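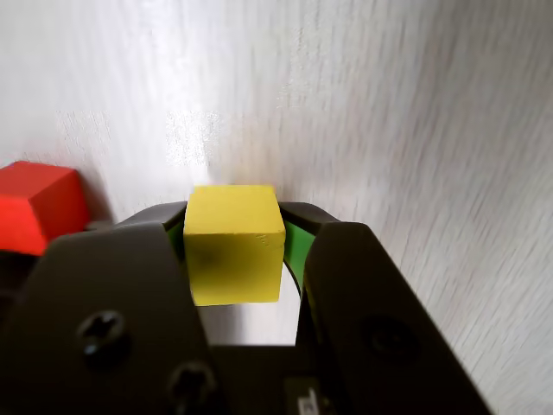 The yellow one, with the nicks near the corner.

I have been sorting blocks for most of this month and I have opinions now, so settle in with a drink.

For anyone new around here, the blocks came to us in a big lidded tub from the Saturday market at Zundmont, back when my oldest was still chewing on everything. Plain wooden cubes, painted, no letters or animals on them. I paid less for the whole tub than I paid for lunch that day (it was a good lunch, in my defense). They've been through two kids, a flood in the laundry room and one very long winter when the living room floor was basically a city and we all walked around the outside of it in socks.

Then this September I decided I was finally going to deal with them. I emptied everything onto an old bedsheet, sat down on the floor at nine in the morning with coffee, and counted. I love counting things. I'm the person who knows how many stairs there are at the dentist. The total was 1,306 pieces, and that's wooden blocks of every kind, including the cubes, the long planks, the little arches and a whole family of triangles I would swear I'd never seen before. Of those, 336 are cubes. I had guessed maybe a hundred!

So, the cubes. The paint on the yellow ones is what gets me every time. It's a flat lemony color, no shine to it at all, and it shows everything. The one up top has a grayish patch low on the front that could be a smudge or could just be the light, and a few tiny dark nicks and scratches up by the corner, and the edges have gone a bit soft and rounded. I like it so much better than a new one. You pick up a brand new block and it's all sharp and squeaky and smells like a store. You pick up one of these and your thumb already knows where to go.

The red ones hide their age better. You can knock a red cube down the basement steps (we have tested this, repeatedly) and it still looks pretty cheerful at the bottom. Blue is somewhere in the middle. Green I can't judge fairly because there are hardly any left, and I have a strong suspicion that the heating vent in the hallway knows more than it's saying.

My original plan was to repaint all of them. I went as far as ordering two little pots of milk paint from Kostwood, a yellow and a red, and I did a test on six cubes out in the garage. Sanded them, wiped them down, two thin coats, lined them up on a strip of wax paper overnight. They came out lovely. Really smooth and even! And then I put them back with the others and they looked like guests who'd overdressed for a barbecue. My youngest picked one up, looked at it, and put it down again to get a scruffy one. That was the end of the repainting project. If anybody local wants most of a pot of yellow, it's yours.

What I did do was clean them, and since a couple of you asked after my last post, here's what worked for me. A bowl of warm water with the tiniest drop of dish soap, a cloth wrung out until it's barely damp, and one block at a time. Don't soak them. I soaked a batch years ago and the grain came up all fuzzy and the paint lifted on the corners, and I was picking yellow flecks out of the sink for days. Wipe, wipe again with a plain damp cloth, then spread them out on a towel with gaps in between. I turned mine at lunchtime and again before bed. For crayon I used a little baking soda on a fingertip, which got most of it, and the rest can stay.

It took me four evenings and I listened to an entire audiobook about lighthouses, so no complaints.

Storage is where I went a little overboard. I'd been eyeing those stacking crates from Van Beek for ages, the low ones with the rope handles, and I finally bought three. One for cubes, one for planks, and one for what we call the weirds (arches, triangles, a thing that might be a bridge). The cubes fit in theirs with room to spare if you lay them in rows, and I did lay them in rows, the first night, by color, and it looked so good I made everyone come and see. By Wednesday they were in a heap. That's fine. A heap is how you find the one you want, with your whole arm in it up to the elbow.

I did keep some back. We didn't need every single piece, so after a family vote I set aside enough to fill a shoebox and a half for the toy swap at the Pesum library, and the remaining 986 are the keepers. The vote got heated over the arches. I lost two I really wanted to hold on to, and I may have quietly swapped one back in while they were brushing their teeth.

The yellow cube with the nicks was never up for debate. It goes on top. Every tower in this house ends with a yellow cube, that's been the rule since before either kid could say the word yellow, and if there's no yellow one handy then the tower isn't finished and you may not knock it down. I've seen a grown man, an uncle, stand there for five minutes with his foot in the air waiting for somebody to dig one out.

Next up is the puzzle cupboard, which I've been avoiding. There's one in there with 2,000 pieces, a harbor with an enormous amount of sky, and I know for a fact that at least one piece of that sky is in the car. Wish me luck, and if you have a good way to store puzzles once the boxes have fallen apart, please leave it in the comments!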